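Galerie: Unser Sommer mit zwei Armen
Projektgruppe Fenura, Robotik-AG Lastau
Online seit 27. September 2025

Hallo zusammen! Endlich komme ich dazu, die Galerie zu füllen, nachdem ich das jetzt wirklich oft genug versprochen habe. Es wird wieder mehr Text als Bilder, ihr kennt mich, wer nur gucken will, scrollt einfach durch.

Kurz für alle, die neu hier gelandet sind: Fenura ist das Projekt, mit dem wir beim Saarela-Wettbewerb antreten wollen. Zwei Roboterarme am selben Tisch, und die sollen einander ein kleines Metallteil übergeben. Der linke hält, der rechte übernimmt, fertig. So stand es im Juni in unserer Anmeldung und so klang es für uns auch: fertig. Wir hatten sogar schon überlegt, was wir danach mit der übrigen Zeit anfangen (Schrauben sortieren! Tee kochen!). Vom Teekochen redet inzwischen keiner mehr.

Das Problem ist nämlich die Größe. Mit einem Schaumstoffwürfel klappt eine Übergabe irgendwann fast von selbst, der verzeiht ja alles und gibt nach, wenn man ihn schief erwischt. Bei einem kleinen Ding aus Metall ist ein bisschen daneben eben komplett daneben. Der rechte Greifer macht dann sehr entschlossen zu, hat nichts, und fährt mit großer Würde nach Hause. Ich habe beim ersten Mal Tränen gelacht, beim zwanzigsten Mal nicht mehr ganz so.

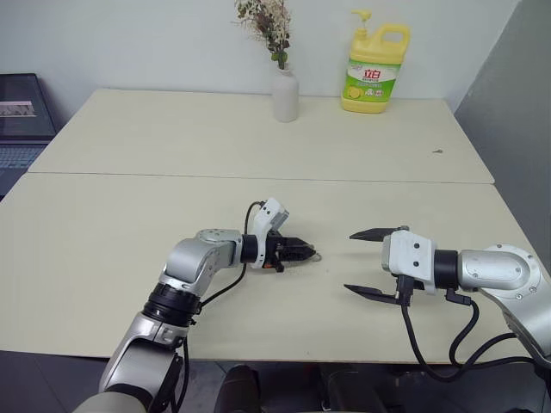

Wir haben deshalb die Übergabe in lauter Häppchen zerlegt. Erst nur anfahren und stehen bleiben. Dann anfahren, stehen bleiben, zumachen. Und das Loslassen kam ganz zum Schluss dran, weil sich davor alle gedrückt haben, ich auch. Lässt der linke zu früh los, liegt das Teil irgendwo, lässt er zu spät los, ziehen beide Arme am selben Stück und man hört es an den Motoren. Das Geräusch mag wirklich niemand.

Gesteuert wird alles über Elix, das ist unser selbst geschriebenes Programm, das mal als kleines Skript für den Tag der offenen Tür angefangen hat und seitdem in alle Richtungen gewachsen ist. Ein Teil davon ist richtig hübsch geworden, ein anderer Teil heißt immer noch »test_neu_wirklich_neu« und den fasst keiner an. Elix merkt sich die Positionen, die wir von Hand anfahren, und spielt sie in der richtigen Reihenfolge ab, und wir können zwischendurch anhalten und nachstellen. Das Anhalten war übrigens die beste Idee des ganzen Sommers! Vorher mussten wir bei jedem kleinen Fehler von vorn anfangen, und dann sitzt man da und guckt zum x-ten Mal demselben Anfang zu, obwohl der Anfang ja längst funktioniert.

Was wir außerdem gelernt haben: Übergaben in der Luft sind Gewöhnungssache. Am Anfang wollten wir schummeln und das Teil auf dem Tisch ablegen, damit der andere Arm es von dort nimmt. Die Regeln erlauben das sogar, es gibt nur weniger Punkte. Wir haben ziemlich lange diskutiert (mit Keksen) und uns dann für die Luft entschieden. Der Tisch bleibt als Plan B im Programm, man muss nur eine Zeile umschalten. Ich bin gespannt, wer beim Wettbewerb als Erstes nervös wird und umschalten will. Ich tippe auf mich.

Gearbeitet haben wir fast die ganzen Ferien über in Raum 318, oben unterm Dach. Wer den Raum kennt, weiß, wie das im Hochsommer ist. Wer ihn nicht kennt: viel trinken, früh anfangen und niemals etwas mit Schokolade mitbringen. Insgesamt stehen fast 140 Übergabeversuche in unserem Protokoll, und bei ein paar davon besteht die Notiz nur aus einem Ausrufezeichen. Ob das gut oder schlecht gemeint war, lässt sich heute leider nicht mehr klären, also bitte, liebe Leute, schreibt nächstes Mal wenigstens ein Wort dazu.

Ein paarmal wurde ich gefragt, ob das nicht langweilig ist, immer dieselbe Bewegung. Nee! Na gut, manchmal. Aber es gibt diese Momente, wo der Greifer ankommt und man schon vorher weiß, dass es passt, und der ganze Raum hält die Luft an. Dafür sitze ich gern unterm Dach. Und zwischen den Versuchen bleibt genug Zeit, um über die Kamerahalterung zu streiten, über Kabelführung, über Musik und darüber, wer den Schlüssel zurückbringt.

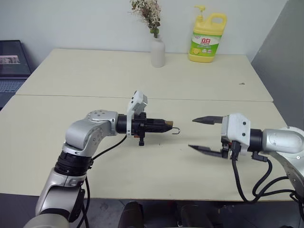

Kurz vor der Mitte: links das kleine Metallteil an der Spitze, rechts ist der Greifer weit offen.

An genau dieser Stelle, also beim letzten Stückchen Annäherung, steckt bei uns die meiste Arbeit. Von weitem heranfahren kann der Arm flott, da passiert nicht viel. Auf dem Rest der Strecke haben wir das Tempo so weit runtergedreht, dass Besucher regelmäßig fragen, ob er abgestürzt ist. Ist er nicht, er ist nur vorsichtig. Bis zum Wettbewerb muss das noch schneller werden, dort läuft ja eine Uhr mit, aber erst mal sollte die Höhe stimmen. Die hat uns beim Ausprobieren viel mehr geärgert als links und rechts, weil man von vorne draufguckt und denkt, passt doch, und von der Seite sieht es dann völlig anders aus.

Mein Tipp für andere Gruppen, falls hier welche mitlesen: Stellt euch zu zweit hin, eine Person vorne, eine seitlich, und redet miteinander, bevor jemand auf Start drückt. Klingt banal, hat uns aber mehr gebracht als ein ganzer Nachmittag Parameterdrehen. Und markiert euch, welche Einstellungen ihr zuletzt geändert habt, am besten auf Papier neben der Tastatur. Unsere Zettel sind inzwischen nur noch für Eingeweihte lesbar, erfüllen aber ihren Zweck.

Wie es weitergeht: Als Nächstes wollen wir die Übergabe auch andersherum hinbekommen, also von rechts nach links. Theoretisch ist das gespiegelt dasselbe. Theoretisch! Danach kommt das Tempo dran und dann hoffentlich eine Generalprobe mit Publikum. Wer zuschauen möchte, schreibt uns einfach übers Kontaktformular, wir freuen uns über jeden, der still sitzen kann, während der Arm fährt. Neue Mitglieder nehmen wir auch wieder auf, ab Klasse 6, und Vorkenntnisse braucht ihr keine.

Neue Bilder lade ich hoch, sobald ich dazu komme. Kekse sind übrigens alle.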